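Gudari 床笠 107 系列
产品编号：2379
类别：家用纺织品 / 床单类 / 全包边床笠

产品概述

107 系列为四角成型、四周带松紧的床笠，适用于弹簧、乳胶及记忆棉床垫。面料为精梳棉平纹织物，活性印花，预缩处理后裁剪。本系列分素色与印花两组，两组的基布、缝制工艺及松紧规格完全一致，差别仅在印染工序。

结构说明

床笠由顶面与侧围两部分构成，顶面为整幅裁剪，无拼接。四角采用立体缝合，缝份包边，三线锁边后再压一道明线。松紧带沿下口连续穿入，首尾搭接后回针固定，更换时须拆开搭接处的缝线。侧围高度不含回折部分，回折部分应完全落入床垫底面。若回折部分停留在床垫侧面，说明所选高度偏小，应换大一档。

选型方法

测量床垫高度时，应在床垫中段取值，不要在边角取值。使用薄垫、保护垫或加厚层的，应将附加层铺好后再测。测量值介于两档之间时取较大一档。床垫边缘带有凸起滚边的，滚边计入高度。

圆角床垫可以使用本系列，但四角会有少量余布，属正常现象。异形床垫、电动分体床垫不适用，需按 Castar 定制流程另行下单，下单时须提供各边长度与转角半径。

安装

一、确认洗标所在角。洗标缝于床尾右侧一角，以此区分长短边。
二、先套床头两角，将回折部分压到床垫底面。
三、再套床尾两角。套入时抬起床垫角部，不要单手拉扯松紧口。
四、沿四周将顶面抚平，余量向侧围方向推。

顶面绷紧后，边沿处的印花会随面料拉伸略有变形，铺面中部基本不受影响。拆下洗涤并晾干后，花型恢复原状。
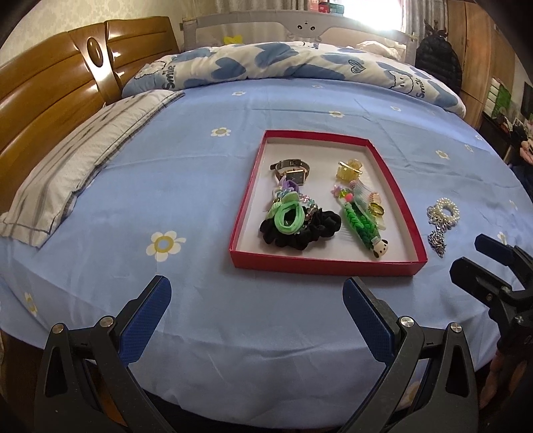 侧围高度选大一档后，顶面能不能同样绷紧，Cremilda Leite 在留言里持保留意见。她的床垫比较薄，换大一档之后，睡过一夜床尾那侧就会松出一道褶，重新掖过仍然如此，退回原来那档反而平整。她建议选型方法里单独写明薄床垫的情况。

该意见成立。大一档的规则针对测量值介于两档之间的情况，测量值已落在某一档范围内的，应按该档选择，不再上调。床垫较薄且睡动较多的，可加装 Flivetton 床单固定带，夹于回折部分，沿床垫底面对角拉紧。固定带不随床笠附送。

洗涤与保养

首次使用前单独洗涤一次。印花款翻面洗，与深色织物分开。建议使用中性洗涤剂，不得使用含氯漂白剂。洗衣机装载量不宜过满，床笠的四角容易兜住其他小件衣物，脱水前应检查并取出，避免偏载。

可低温烘干，烘至微潮时取出，抖平后晾干。高温烘干会加速松紧带老化，由此造成的弹性下降不在保修范围内。需要熨烫时从反面进行，避开松紧部分。

存放时将四角两两相套，折成长方形后平放。不要用橡皮筋捆扎，长期捆扎会在面料上留下压痕。

常见问题处理

边角脱出：检查回折部分是否全部进入床垫底面，再检查长短边是否装反。
起球：多与化纤毛毯或粗糙睡衣摩擦有关，可用去球器轻刮，不要手扯。
印花掉色：首次洗涤有少量浮色属正常，第 3 次洗涤后仍明显掉色的，请联系经销商。
松紧带外露：多为搭接处缝线断开，可自行缝合，也可寄回处理。

供货信息

包装：单件装，附同面料收纳袋。枕套、被套需另购，不同批次之间允许有轻微色差，同一房间使用的建议一次购齐。
团体订购：10 件起，由 Gkikas 仓库发货。
补货：印花组下一批于十月到货，素色组常备。
保修范围：缝线开裂、松紧带断裂、非使用原因造成的面料破损。
技术咨询：Rainer Grube，工作日上午受理，来信请注明产品编号及床垫高度。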